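The Cream-Colored Part

Fiction
6 min read
February
By Philomena Horgan

The part came on a Monday, in a padded envelope with somebody else's name crossed out on the front. Yaw Wumbei signed for it, put it on the white table, and went to make coffee. When he got back Akosua Aryee was standing over it with her coat still on.

"Is it ours?" she said.

"It was addressed to us. Eventually."

"Which end is up?"

Yaw drank some of his coffee. He had been at Fikwood for eleven years and had once identified a dishwasher bracket by smell, a story he told at every holiday party and would tell again. He picked up the part and turned it over, then turned it back.

"It's the Plindska," he said.

The Plindska was a floor lamp, or had started out as one. Vulta had made it for two seasons and then quit making it, and after that Vulta had quit making anything. The repair desk at Fikwood saw a Plindska every few months, usually carried in by a person who said it had belonged to an aunt. This one belonged to a Mrs. Carolina Matos, who had no aunt and had bought it new. She called every afternoon at four.

"I don't think it's the Plindska," Akosua said. "The Plindska has a collar."

"That's a collar."

"That's a lip."

They looked at it for a while. On the shelf behind them Mrs. Matos's lamp leaned against the wall with a rag around its neck, like a man waiting for a barber.

Kwabena Acheampong came down from the office at ten with a clipboard. He was the manager, and the clipboard was how you could tell. He had read an article over the weekend about handling time, and he wanted the desk to know that a part should be picked up once, used, and never picked up again.

"How many times have you picked that up?" he said.

"Once," said Yaw, holding it.

"And what is it?"

"It's from the Plindska," said Yaw, at the same moment that Akosua said, "We're looking into it."

Kwabena wrote something down. It seemed to be short. Then he took the part out of Yaw's hand, looked down the length of it the way people look down a pool cue, and said that in his opinion it was a foot.

"A foot," said Akosua.

"For a stand. Or a cabinet. I'm not technical." He set it back on the table and went upstairs, where he was not technical in a larger room.

By noon they had the Vulta catalog out. It was a fat thing, 1000 pages and an index that had been put together by an enemy. Under "collar" it said to see "sleeve." Under "sleeve" it said to see page 355, and page 355 was a color photograph of the Vulta family at a lake. Akosua studied the family carefully. The youngest boy was holding something, but it was a fish.

"Call Arthur," said Yaw.

"You call Arthur."

Arthur had worked the desk before either of them and had retired to a house with no stairs. He knew every fitting Vulta ever turned out and he liked to be asked, but he liked to be asked slowly, and a call to Arthur ran about 40 minutes before you got to the fitting. Akosua lost the coin toss. She heard about the knee. She heard about the other knee. At last she described the part, and there was a long quiet on the line, and then Arthur asked her whether it was cream or ivory.

"Cream," she said.

"Ah," said Arthur. "Then I couldn't tell you."

At four the phone rang.

"Mrs. Matos," said Yaw, in the voice he kept for her. "Yes. It's in. We have it right here in front of us." He listened. "I'd call it a collar." He listened some more, and his face changed a little. "A lip. Well, yes. There are people here who would say that."

Akosua took off her coat.

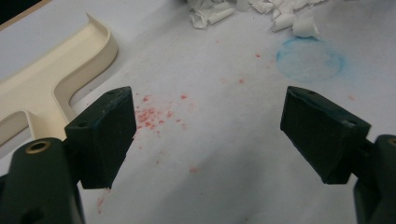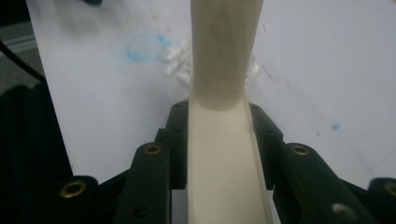

Both pictures: the cream-colored part, still unidentified at press time.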